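Home | Notebook | Setups | Parts | Contact

Workshop notebook, September, started 9:40 pm

OK so the Kamata is back on stands and I finally got a proper look at why it was bogging out of the slow corners at Skaller. We qualified 16th, and I spent most of the session blaming gearing (sorry to everyone who heard me on the radio). Pulled the carb apart tonight and the needle was one clip off from what I wrote down last time. One clip! My own handwriting, too.

Put it back to position 3 and ran it up in the yard. It picks up cleanly now, with a tiny flat spot at 2,000 that I can live with — we're never down there except leaving the pits.

Brakes

Front pads are down to almost nothing on the left and fine on the right, so the caliper is sticking. I freed up the slide pins and put new grease on. The Wesine pads squeal like crazy when cold but I like the bite, so I'm staying with them. If anyone has the Fidis set lying around, leave it on my bench and I'll try it in practice.

Still to do before the next round

- Bleed the front again, pedal is still a bit long
- Swap the chain, seven links are stiff and I'm done oiling it
- Race suits and gloves in the wash, gentle cycle please, the last lot came out stiff as a board 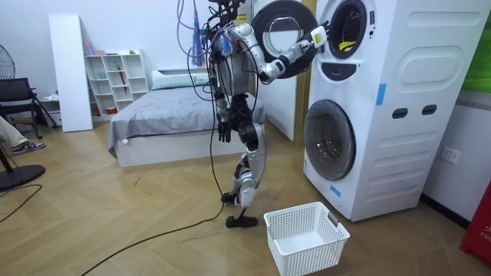 - Tape over the cut in the seat foam
- Find the other tire gauge, mine reads low

Last updated: September
3 comments | 7 shares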